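Title Cards and Viewer Recall in Serialized Television Animation
Final Project Report, Media Studies Capstone
Group members: Mei Haverford, Cletus Ridgeway, Svitlana Kobzar
Faculty advisor: Gwendolyn Ruiz-Ortega

1. Background

This report presents the results of a one-semester study of episode title cards in the animated series Flamoline, a children's mystery program that ran for 43 episodes. Each episode opens with a painted card showing the title and a single drawing connected to the plot. The group asked whether viewers who see the card remember the story better than viewers who do not.

Earlier coursework by Adwoa Osei examined the opening songs of the same series and found that viewers often confused one episode with another. Her paper suggested that the title cards might help with this problem, but she did not test the idea. The present project takes up that question.

2. Method

All 43 episodes were watched and logged by at least two group members. For each card, the group recorded the wording of the title, the character shown, and whether the drawing gave away the identity of the culprit. Disagreements were settled by a third viewing.

Two episodes were then chosen for the recall test, "The Lantern at Gristano" and "Baptiste Goes Below." They are similar in length and have the same number of suspects. A total of 300 students took part. Half saw the episodes as broadcast, and half saw copies that began directly with the first scene.

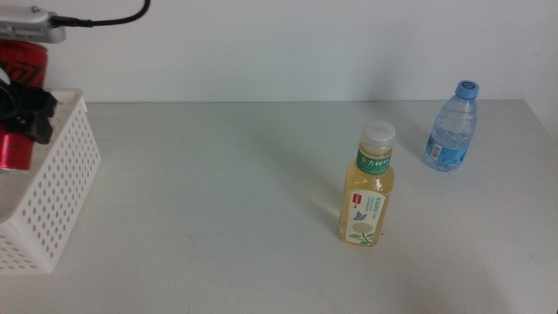 Participants completed a written recall form one week after viewing. The forms asked for the name of the episode, the order of the main events, and the reason the culprit gave in the final scene. The group collected 1,526 separate written answers, of which 903 were scored as correct.

3. Results

Viewers who saw the title cards were more likely to name the episode correctly. They were also less likely to mix events from the two stories. The cards made little difference to recall of the culprit's reason, which most participants remembered only in part.

One result was not expected. In "Baptiste Goes Below," the card shows the diver Sunik holding a key that does not appear until the last act. Several participants placed the key in the first scene – an error that did not occur in the group without cards.

4. Limitations

Only two episodes were tested, and both come from the second season, when the cards were more detailed. Some participants had seen the series as children. The form did not ask about this, and it should have.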